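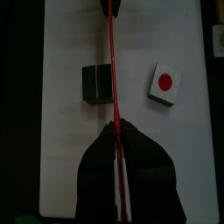 Galería: objetos de la mesa de trabajo

Drikura, 21 de enero de 2019

Esta página reúne material gráfico de la sala de objetos de Drikura, con notas breves sobre las piezas y su clasificación. El inventario completo consta de 600 fichas y se consulta aparte. La selección corresponde a dos familias: elementos flexibles (cuerdas, cordones, cintas) y menaje de cocina de tamaño pequeño. Las notas siguen la nomenclatura de la ficha general, revisada en julio por Esteves. Los códigos interiores se han omitido.

Cuerda roja sobre tablero blanco

Cuerda fina de color rojo, con textura torcida visible a lo largo del tramo. Se muestra tensada, casi vertical, sobre un tablero blanco de superficie lisa y mate. Hacia la mitad hay un pequeño abultamiento o nudo. Junto a la cuerda, un bloque oscuro dividido en dos mitades por una línea vertical clara; al otro lado, un cubo pequeño de espuma blanca.

Ficha: familia 4, elementos flexibles. La cuerda se guarda en bobina, sin dobleces marcados. Los tramos cortados se etiquetan por separado y no vuelven a la bobina de origen. Un tramo con deformación permanente pasa a la caja de descarte – el criterio es visual y lo aplica quien cierra la sesión.

Los bloques y cubos se registran como piezas auxiliares. No llevan ficha propia, solo número de bandeja. La espuma se sustituye cuando las aristas pierden definición; los restos se retiran con el resto del embalaje.

Tablero

El tablero blanco se usa como fondo neutro para piezas de sección pequeña. Se limpia con paño de microfibra y agua, sin disolventes. Las marcas de roce se admiten mientras no se confundan con el contorno de la pieza. El proveedor habitual es Billen, que lo sirve cortado a medida. Para piezas blancas existe un fondo alternativo gris, guardado en el armario 8.

Sartén roja con mango plano
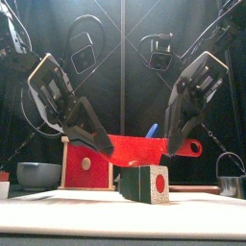 Sartén de color rojo vivo, superficie texturizada. Mango plano del mismo color, extremo redondeado con orificio para colgar.

La pieza está levantada, sujeta entre dos pinzas negras. Por encima del borde asoma un objeto azul de punta redondeada, probablemente el mango de un utensilio. En la ficha, sartén y utensilio se anotan como conjunto cuando se manejan juntos, y como piezas sueltas en los demás casos.

Ficha: familia 13, menaje. Datos obligatorios: diámetro exterior, altura del borde, longitud del mango, masa en vacío y color. El orificio del mango se mide solo si la pieza se almacena colgada. El contenido se pesa aparte y no se suma a la masa en vacío.

Almacenamiento

Las sartenes se apilan con una lámina separadora entre piezas – las superficies texturizadas retienen polvo y se repasan con cepillo blando antes de guardarlas. Los utensilios van en cajón, con los mangos orientados hacia el frente. Las cuerdas ocupan la balda superior del mismo armario.

Las fichas en papel anteriores a la revisión se conservan en el archivo de Narnthorpe. Las solicitudes de consulta deben indicar familia y número de bandeja.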